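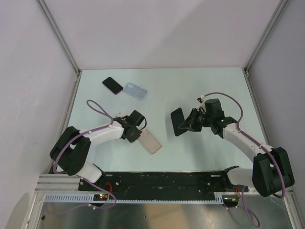 Fleretitz to drop its morning flight to Bollero for the winter

Regional airline Fleretitz will stop its weekday morning service between Cerar and Bollero next week and will not bring it back until April at the earliest, the carrier said on Friday, November 6, 2020.

The 0715 departure from Cerar and the 0850 return will both go. The evening rotation stays in place on weekdays and on Sundays, but will leave Cerar 15 minutes earlier than at present. There will be no Saturday flights on the route.

Fleretitz said bookings on the morning service had fallen away since the end of the summer timetable. The 62-seat turboprop used on the route carried an average of 27 passengers per flight last month, and fewer than that on Tuesdays and Wednesdays.

"We kept the morning flight going for as long as we could," said Jeferson Leite, the airline's network manager. "Most of the people who used it were going to Bollero for meetings and coming home the same night. Those meetings are being held by phone or on a screen at the moment, and we don't expect that to change before spring."

Passengers already booked on a cancelled flight will be moved to the evening service on the same day. Anyone who does not want the later flight can ask for a full refund or change to another date up to the end of June without paying a fee or any difference in fare. The airline is contacting customers by email and text message, starting with those due to travel in the next two weeks. People who booked through a travel agent should speak to the agent first.
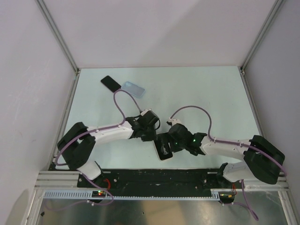 Passengers connecting at Bollero for the afternoon flight to Marinho will be the worst affected, as the evening arrival gets in after that flight has left. Fleretitz said 162 people held tickets for that connection between now and the new year. They will be offered a hotel room in Bollero and a seat to Marinho the next day, or their money back.

Cerar airport said the change would leave it with no departures before 1000 on weekdays. The terminal will open at 0800 instead of 0530 from the first day of the new timetable, and the short-stay car park will be closed overnight. The café on the upper floor is already shut. Security staff will move to a later shift, and the airport said no jobs would be lost as a result.

The bus from Cerar town centre to the terminal will also be cut back, with the first two journeys of the day withdrawn on weekdays. Weekend buses will run as now.

The aircraft that flies the morning service will be used for maintenance cover until the end of the winter. Fleretitz has flown between Cerar and Bollero twice a day since it took over the route from another operator, and the evening flight will be operated by the same aircraft type.

The airline will review the route in February, and tickets for the summer timetable are due to go on sale before the end of that month.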